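Desk tidy, part three: trays for the small stuff

The first two parts covered cables and paper. What was left was the layer of small objects that builds up on any white desk within a month of wiping it down: toys, pens, a spoon, adapters, bits of packaging. None of it is large. All of it ends up where the keyboard or the notebook should go.

The plan was to give the small stuff a fixed home without buying anything. I had looked at the Sosby drawer insert, which is a decent product, but it costs $45 and needs a drawer. This desk has no drawer. It has a top 700 mm deep, and anything stored on it has to sit at the back to leave a usable working area at the front.

Moulded pulp food containers do the job. They are light and stiff enough, and they have no sharp corners. The colour is a plain beige that doesn't fight with anything. The walls are low, so you can see the contents from a chair. They also stay quiet when something is dropped in, which I notice more than I expected to.

The first trial was one tray with the toys in it, set in front of the pen cup. 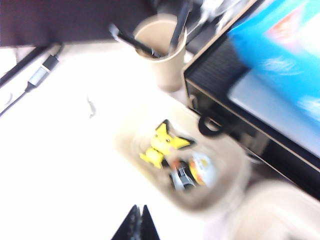 Teshome wrote in under part two to say pulp trays go soft at the rim after one summer in a humid room, and that a coat of clear varnish on the outside fixes it. I haven't tried the varnish. My room is dry most of the year and I would sooner replace a tray than wait for one to cure.

A few notes on what goes in and what stays out. The rule I settled on is that a tray takes rigid objects smaller than a fist. Cloth, bags and wrappers are excluded. They spring back, they hide whatever is under them, and they make a tray look full when it holds almost nothing. Soft material gets folded and goes to the cupboard, or it goes in the bin. It should never spend a night on the desk – that is how the pile starts.

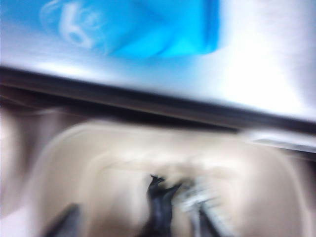 Blue material and a beige tray. Soft things don't go in.

Two trays turned out to be the right quantity. With one, everything gets mixed and you are back to digging. With three, the back row runs into the papers on the right and you lose the space you were trying to get back. Side by side, two trays leave room for the pen cup on the left.

The pen cup is a beige paper cup. I had an Akero ceramic one before this, and it was too heavy for the few pens I keep. A paper cup does have a stability problem if the pens are long, because they lean and shift the weight outward. Keep the number of pens low and it stays upright.

For sorting, I take everything out and lay it along the front of the desk before any of it goes back. Sorting inside the tray doesn't work. You move the same three things from one end to the other and call it done. 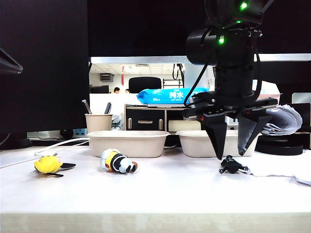
Can't you just leave the toys out, asked Skaseck in the comments, given that they are the only cheerful things on the desk? You can. Pick one and give it a permanent spot near the monitor. The trouble is with objects that have no spot, as they drift towards the front edge and get knocked off by a sleeve.

Order of work matters a little. I start with the object nearest the clear end of the desk and work across, so there is always a growing empty area and never two half-sorted ones. Plush goes in first, on its side, and the hard figures fit into the gaps. A figure with spread limbs goes in last, on top, or it catches on everything else. 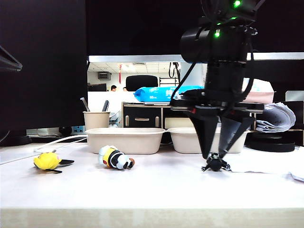

Loose paper is handled separately. Flat sheets go on the stack and crumpled ones go in recycling. Kitchen items go back to the kitchen, including spoons, which travel to desks for reasons I have stopped looking into.

The trays themselves need very little care. Tip them out over the bin once a month, brush the crumbs from the corners and put them back. Do not rinse them. If one gets stained, turn it over and use it as a riser for the pen cup until you have a replacement.

Part four will deal with the stack of printed paper on the right, which I have been avoiding since March.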